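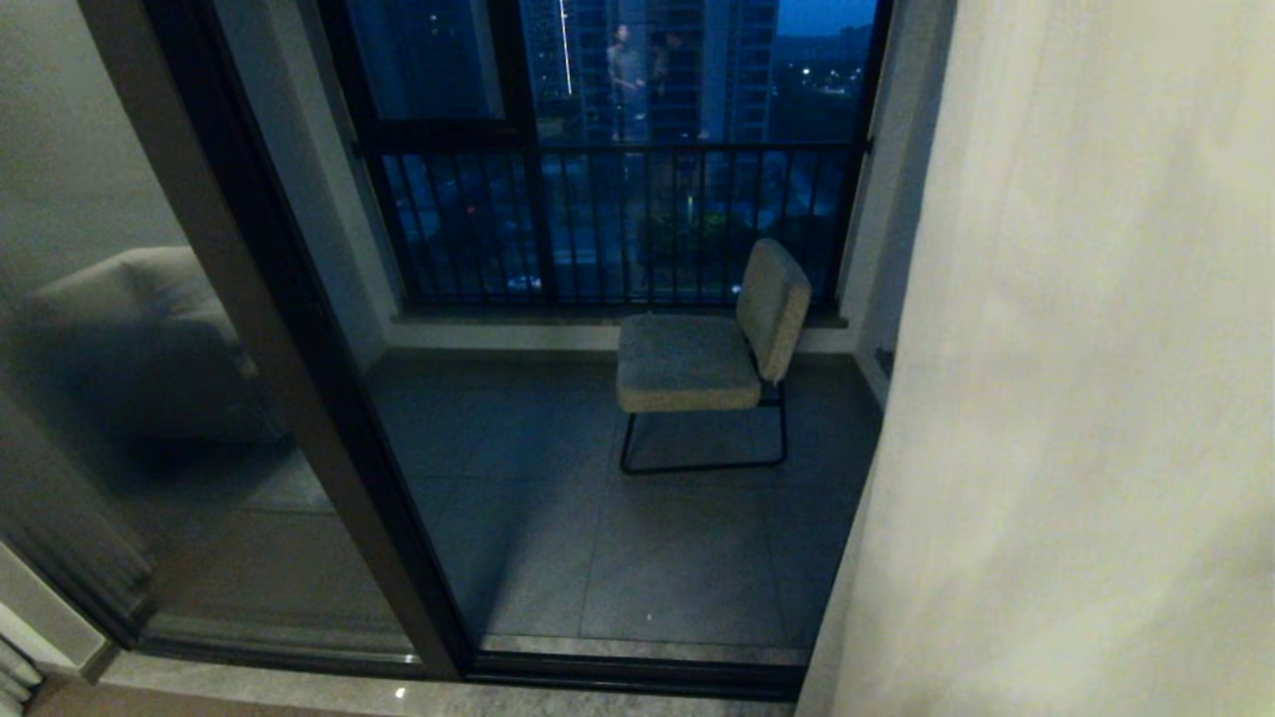 The line to the Eberhard building had been dropping every night since May, always at the same time, and Hạnh Đỗ had been sent out on three tickets for it already. She parked behind the bakery and took the meter, the laptop and a spare gateway up to the third floor.

The cabinet was in the hallway next to the mop sink. She clipped on to the first pair and got a clean reading. The second pair was clean too. Both were synced, bonded and carrying traffic, 77 megabits down.

"It'll go at nine," said the man in 12. He had come out in his socks. "My wife talks to her sister in Trolutska at nine. It always goes."

"What else happens at nine?"

He thought about it. "The news." 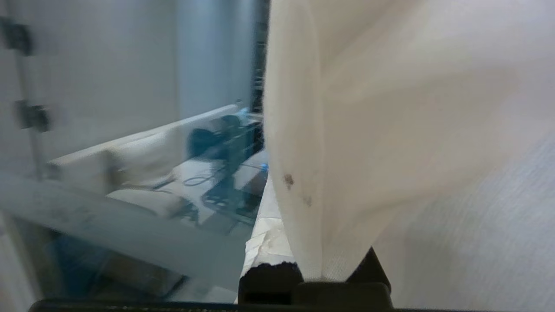 She swapped the gateway anyway. The old one was a Jidik with a cracked foot, and the log on it held 827 entries, nearly all of them the same. Loss of signal, retrain, loss of signal. She saved a copy and sat down on the stairs to wait.

At two minutes to nine the numbers on the second pair began to climb. Errors, then more errors. She went down the hallway with a pocket radio tuned low on the AM band and listened to the static. It was loudest outside the laundry room. 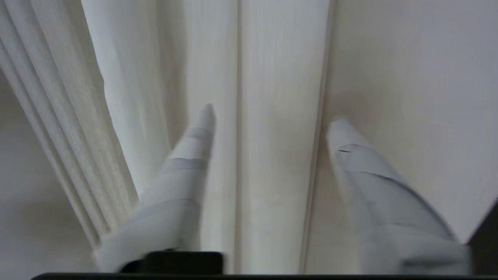

Gripper fingers, open.

Inside, a timer on the wall clicked over and an old Clivari water heater started up. The radio roared. She reached over and switched the heater off at the wall, and the radio went quiet.
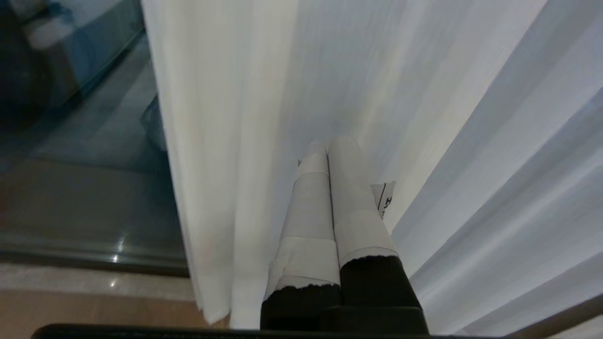 When she got back to the cabinet the second pair was retraining. It took 90 seconds. Through the door of 12 she could hear a woman saying hello, hello, and then laughing at something.

Hạnh wrote up the ticket on her knee and went to find out who had the key to the timer.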